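Jan 13, 2018

# Teaching the Flema arm to put things in a bowl

Part five of the arm build. If you have been following along you will have printed everything, reprinted the things that warped, and lost at least one horn screw to the floor. The arm now stands up by itself. Time to give it a job.

I'm assuming you have the Flema arm assembled, the servos daisy-chained and numbered, and the Teltine controller board flashed as in part three. If you skipped part three, go back. I skipped it on my own rebuild, having written it, and lost an evening.

## Clamp it down

The arm weighs very little and swings quite hard, so it needs fixing to the table. Use a proper screw clamp across the base plate. I tried double-sided tape first and the arm removed itself from the table with some dignity.

1. Put the base at the table edge, with the back of the plate flush.
2. Tighten the clamp until the plate stops creaking, then stop. It's PLA. It will crack if you carry on.
3. Swing the arm by hand, power off, through everything it can reach.
4. Check the cable at full stretch. It wants a loose loop at the elbow. A tight one will pull a plug out halfway through a move, and the gripper will drop like a shot pheasant.

Kiri Hollis, who shares the workshop bench with me and has opinions about clamps, likes a scrap of rubber between jaw and table. She's right, and I've told her so once.

## Set the home position

Power up with one hand near the switch. Open the Nater console and send each joint to 2000. On our servos that's slightly off centre, which suits the way the horns ended up on the splines. Yours may have gone on a tooth differently, in which case the arm will adopt a pose of its own. Take the horn off, turn it a tooth, try again.

When it looks right, save the pose:

 pose save home
 pose list

If the list comes back empty you are in read-only mode. Type `unlock` and do it again. I have never found out why read-only is the default.

## Lay out the table

Clear everything off that you don't want knocked off. You need a bowl with a decent rim and a couple of things to go in it. Pick one soft and one stiff, as they go wrong in different ways. A bit of dark cloth is good for the first, and a roll of masking tape does nicely for the second. Keep the bowl in front of the gripper, well inside its reach. At full extension the shoulder servo has to hold the whole lot up, and it complains.
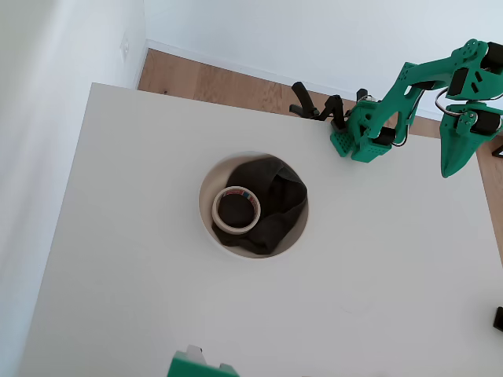
*Cloth and tape both in the bowl, green arm clamped at the far side.*

Mark where the bowl stands with a pencil before you start recording. It will get nudged, you will put it back nearly where it was, and nearly is no use to an arm that goes exactly where you told it last time.

## Record the moves

Do the cloth first. Slacken the joints with `torque off`, hold the arm up (it will fold otherwise, usually onto your wrist) and guide the gripper through the whole thing. Save a pose at each stop:

- above the cloth, jaws open
- down on the cloth, jaws open
- same place, jaws shut
- straight up, clear of the rim
- over the bowl
- jaws open

Then string them together:

 seq new cloth
 seq add home over down grip lift bowl drop home
 seq run cloth slow

Always `slow` the first time. My first full-speed run sent a pair of socks to the far side of the workshop, where McAlister the cat took them into custody.

For the tape, lay the roll flat and put one jaw in the hole and the other outside. Gripping it across the full width is possible on paper. In practice my jaws don't open far enough, and the roll skates off across the table. Close to 717 and no tighter, or the gripper servo sits there humming and gets too warm to touch. Cloth can take more squeeze than that.

## When it goes wrong

**It misses to one side, always the same side.** The base has crept. Nip up the clamp and save home again.

**It catches the rim.** Raise your `lift` pose. Everybody sets it too low.

**The cloth won't let go.** It's snagged in the holes of the jaw. Open wider, or add a second `drop` a bit higher up. A shake move works too but looks petulant.

**One joint twitches at rest.** Loose plug, usually the elbow. Power off before you push it in.

I run each sequence 14 times before I believe it. Mine fell over on the ninth because I'd leant on the table, so that one's on me.

Part six is the second arm, once I've printed another shoulder bracket. The first one is now a very ugly coaster.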